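### 3.2 Worktop height and the sharing of kitchen tasks

The second part of the survey dealt with the kitchens themselves. Households in Clundthorpe and Stirkus were asked who prepared the main meal, where they stood to do it, and whether anyone in the home avoided a given task because the worktop was too high or too low. We had 1640 usable replies. Those from homes with more than one kitchen were left out, as it was not always clear which room the answers referred to.

Worktop height was measured by the householder with a paper tape sent out with the form. This is a weak point of the method. In a follow-up visit to a small number of homes, the householder's figure and ours differed by up to 3 cm, mostly where the floor covering had been changed after the units went in. We have therefore grouped heights into bands and make no claims about small differences within a band.

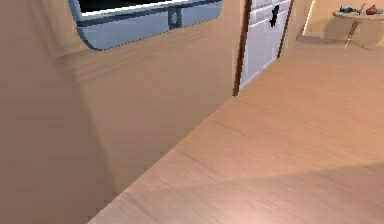 Shorter adults in both towns were more likely to say that they chopped vegetables at the dining table. Many had done so for years and did not think of it as a problem until the form asked. Kneading and rolling were moved to the table more often than chopping, and washing up hardly at all – the sink is fixed, and people put up with it.

The older terraces in Stirkus need a separate remark. Kitchens there were mostly refitted under the Kirui scheme, which used one standard base unit throughout. Replies from these streets are more alike than those from elsewhere, and when they are taken out the link between the cook's height and the use of the table becomes a little stronger.
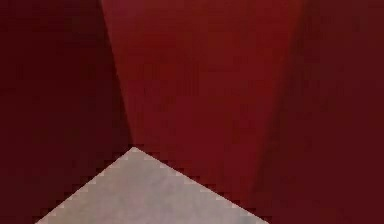 Age made less difference than we had expected. Respondents over retirement age did report more sitting down to work, but they gave tiredness as the reason far more often than worktop height. Only seven mentioned both. Where a stool was kept in the kitchen it was used by all ages, largely for peeling and for waiting on pans.

*Figure 2. Red planes and a grey triangular shape.*

Two questions on lighting, taken from the earlier Rirnent study, were dropped after the January pilot because respondents read them in different ways. Storage above head height is treated in Section 3.3.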